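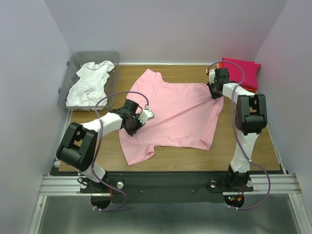
A pink short-sleeved T-shirt, laid out on a light wooden tabletop.

The best T-shirt I own came off a clothing swap table in Istance, and it has outlasted three that I bought new. It's soft, it's a bit faded at the neck, and I reach for it every single week!

Swaps are having a moment, and the one in Istance is a joy. Denise Whiteley started it in the old Lunitz shoe store with two rails and a kettle, and last December about 700 people came through the doors in one weekend. You bring clean clothes, you get a token for each piece, and then you're let loose.

"People come for a coat and leave with a shirt they'd never have picked in a store," Whiteley told me. "I love that part." 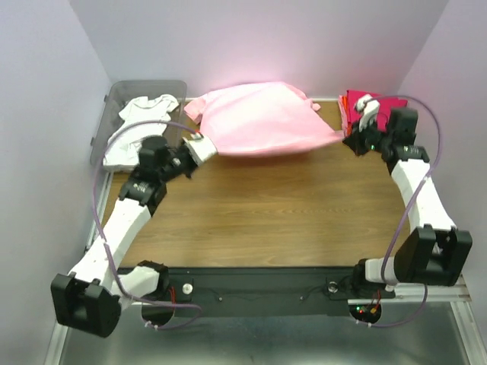 I love it too. I went in for gloves and came out with a striped sweater, a rain jacket and a linen dress that needed one button (I still haven't sewn it on). The kids' rail was packed by ten, and the mending table by the window had a line of its own - bring a sock with a hole and you'll learn to darn it.

Adel Slaoui runs a smaller swap over in Rurnlow, mostly work clothes and school uniforms. He keeps back 145 pieces each season for people who turn up with nothing to trade, and they don't need a token. His next one is on a Saturday, doors at nine, and I'm bringing the dress.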